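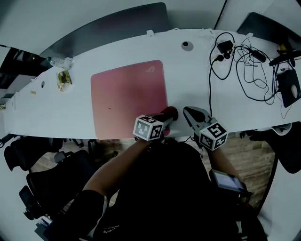
Figure 6.1 Seated work at a curved table, with a hand-held tool at the end of each arm.

Chapter 6
Sitting, Reaching and the Height of a Work Surface

Hartley Mill made cotton thread for most of a century before it was divided into workshops. When the first tenants moved in, they kept the old benches, which had been built for people who stood. The new work was done sitting down. Within two years the building's manager, Consuelo Chávez, had a drawer full of complaints about sore necks and shoulders, and most of them came from people who thought they had bought the wrong chair.

This chapter is about the surface people work at and how its height and depth affect the body. Chairs were covered in Chapter 5 and come up again only where the two cannot be separated.

Start with the elbow. When a person sits upright with the upper arms hanging loosely, the height of the elbow above the floor is called the seated elbow height. Light assembly and writing are usually done close to this level. Fine work that needs a close view is raised a little, with support for the forearms. Work that needs downward force is set lower.

Depth matters as well. A table 900 millimeters deep gives plenty of storage, but few seated adults can use the far side without leaning. Designers divide the top into two zones — the near zone, reached with the forearm alone, and the far zone, reached with the whole arm. Items used all day belong in the near zone.

Section 6.1 explains how to measure elbow height and reach. Section 6.2 applies the measurements to shared tables, where one height has to serve many users. Section 6.3 returns to Hartley Mill and the benches that replaced the old ones.

Related chapters
Chapter 5: Chairs and Seat Height
Chapter 7: Lighting for Close Work
Chapter 8: Standing Work and Floors
Appendix B: Body Measurement Tables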